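Sonness singing

Sonness singing is a form of unaccompanied part-singing practised by amateurs in and near the town of Utham. It is sung for its own sake, at home or in back rooms, and is rarely performed to an audience. The earliest written mention is in a parish account book of 1674, which records a payment for candles "for the Sonness men".

Form

A piece is sung in 4 parts, with the tune in the second-lowest voice. Singers stand or sit facing one another. There is no conductor, and the pitch is given by whoever holds the lowest part. Most pieces are short, and a verse is often repeated until the group is content with it. Newcomers usually learn by ear, although a printed tune book, the Cletano, has been in use since the Victorian period. It contains 30 tunes, several of them in two versions. 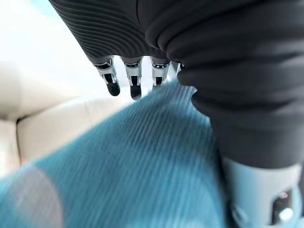

One singer, writing in the society newsletter, objected that the book had done harm: people now looked at the page when they should be listening to the part beside them, and the slower tunes had lost their slides as a result. Other members have defended it as the only reason the less popular tunes are still known.

Meetings

The main gathering is the Muli, held each June. It lasts a single day and is open to anyone, with no audition and no fee. The rest of the year is given over to small house meetings — often no more than one singer to a part —
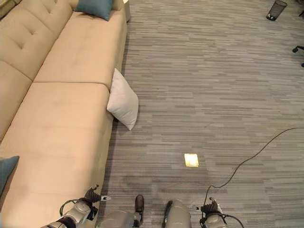
which follow no fixed programme. The host chooses the first tune and the others take turns after that. Talking between tunes is expected, and an evening may include more conversation than music.

Recordings

Few recordings exist. A disc of house meetings was issued on September 2, 2018, in an edition of 1000 copies. It includes false starts and two complete attempts at the same tune.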